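2025-01-31
Equipment planning, two-arm cell, next budget round

Went through the spares shelf and the open quotes this morning. Writing it down before the numbers drift.

Grippers first. The parallel-jaw units on both arms stay for this round. The Clamora quote for replacement finger sets came in at 385 per pair, the Varkov one at 400 with the mounting plates included. Our present plates don't fit the Clamora fingers, so an adapter has to be drawn and machined, and that eats the difference and then some. Leaning Varkov. Lead time on the quote is seven weeks. Want one set in hand before the old pads are worn through, so the order should go out in February.

Cabling is the item we keep putting off. The runs along the front of the table and behind the bases need proper channel and strain relief. Pelkonen sells drag chain in fixed lengths only. Measured twice, both times came out just over one length, so it is two lengths and a lot of offcut. Put down as two.

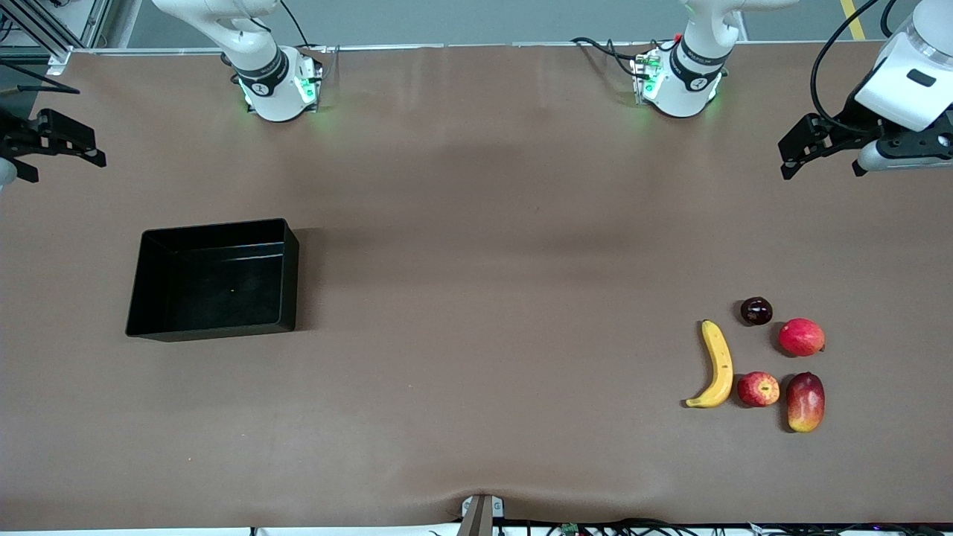 Do we need a second tray for the fruit sorting trials before the vision upgrade is paid for?
Hold off on it. One tray covers the pick-and-place work as planned, and a second one only earns its space once the software can tell ripeness grades apart, which is on the August list.

Table covering: the brown sheet wrinkles and has a fold near the front edge. Height readings over a fold are not to be trusted, and the low items (plum, small apple) leave little margin for the fingers. Options are a thicker mat cut to size or a rigid top sheet. The rigid sheet is better for repeatability but harder on the fingertips after a bad descent. No quote yet. Ask Damel for a sample of the mat before deciding – they have sent offcuts before.

Consumables: real fruit goes under running costs, not equipment. Bananas go off fastest and should be bought weekly. Molded stand-ins were considered and dropped for now, as the surface friction is wrong and the weight is worse.

Service contract: the current one covers both arms but not the end effectors. The extended version adds four visits a year. Past need doesn't justify it. Keep the basic one, put the money toward a spare wrist cable for each side.

Order of purchase if the full amount is not approved:
finger set (Varkov)
drag chain, two lengths
wrist cables
mat or top sheet

Still open: whether shipping is in the Varkov price or on top. The quote reads both ways. Also need the part number for the adapter blank in case the Clamora option comes back.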